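# 4. Preparing the Fevitz hand-held pair for work

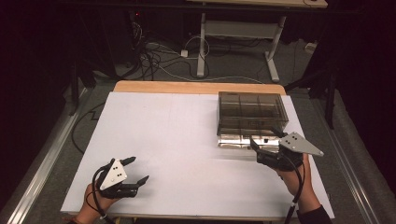
*Fig. 4-1. Both grippers in hand at the table, with the divided box on the board.*

This section is for the person who prepares the station before a session and for the person who cares for it afterwards. It assumes that the table is mounted as in section 3 and that the recording computer is already installed. Last revision: 22nd September, Érica Cordeiro. Questions about the marker plates go to Imke Lammers.

## 4.1 Table and board

1. Switch off the station at the Curier power unit before you move anything on the table.
2. Lay the white board flat on the tabletop. Press on each corner with your palm. If one corner rocks, lift the board and clean under it.
3. Wipe the board with a dry cloth. Small scuffs are acceptable. Do not polish the board, a glossy surface disturbs the tracking.
4. Close the curtains on both sides of the table.
5. Put the object for the task on the board. For the sorting tasks we use a clear tinted box with dividers.

**Note:** Tinted plastic gives strong reflections. If the preview shows a white spot on the box, turn the box a little or lower the light. Do not change the exposure of the camera in the middle of a session.

## 4.2 Marker plates

Each gripper carries a plate with black dots. The software reads the dots to know where the gripper is, so the plate must be clean and must not move against the body.

1. Hold the gripper by the handle, with the fingers pointing away from you.
2. Try to turn the plate with two fingers. You should feel no play.
3. If there is play, tighten the plate screws with the 2 mm hex key from the Říha tool set. Tighten them by turns, a little each time.
4. Clean the plate with the soft brush. Use no alcohol — it takes away the black print.
5. Compare the number on the back of the plate with the number in the configuration file. On our station the left plate is 151 and the right plate is 786.

**Caution:** Never exchange the plates between left and right. The program starts without any error, but all data from this session will be mirrored and must be thrown away.

## 4.3 Cables

1. Connect the left gripper to port L and the right gripper to port R on the Worska interface. Push until you hear the click.
2. Lead each cable from the gripper down along the wrist and over the near edge of the table. Leave a loop at the wrist, so the hand can turn freely.
3. Fix the cable on the forearm with the soft strap. The strap goes over the sleeve and must not press.
4. Stretch both arms to the far edge of the board. If you feel a pull, give more cable.
5. Look at the floor on your own side of the table. Your feet must have free space.

**Caution:** Do not lay the gripper cables on the metal rails of the table. The rail edge can damage the outer jacket after some weeks, and the fault is difficult to find.

## 4.4 Zero position and first check

1. Switch on the power unit and wait until the interface shows a steady light.
2. Open both grippers completely and keep them still over the board.
3. Press **Zero** in the program. Do not touch the trigger until the message "Zero stored" appears.
4. Close and open each gripper 40 times, slowly. The curve on the screen should come back to the same line every time.
5. Move the fingers toward the lower edge of the box and touch it lightly. The box should not slide.
6. Save the check file with your initials.

If the curve drifts, repeat from step 2. If it drifts again, open the gripper body and look at the finger joint as described in section 6.

## 4.5 Small faults

| What you notice | What to do |
|---|---|
| One gripper disappears in the preview | Clean the plate, then check that your sleeve does not cover it |
| Signal is lost when you turn the wrist | Make the loop bigger; if no change, replace the cable |
| Fingers do not close fully | Remove dust from the joint, then make the zero again |
| Both grippers jump at the same moment | Check the camera mount before you change any setting |

In January we replaced both cables with a softer type. Old cables still in the drawer have a stiffer jacket and should be used only for bench tests.

## 4.6 After the session

1. Stop the recording and wait for the copy to finish.
2. Switch off at the power unit, then unplug the grippers. Pull on the plug, not on the cable.
3. Put the grippers in their case with the plates facing up.
4. Write any loose part or strange noise in the station book — also when the data look good.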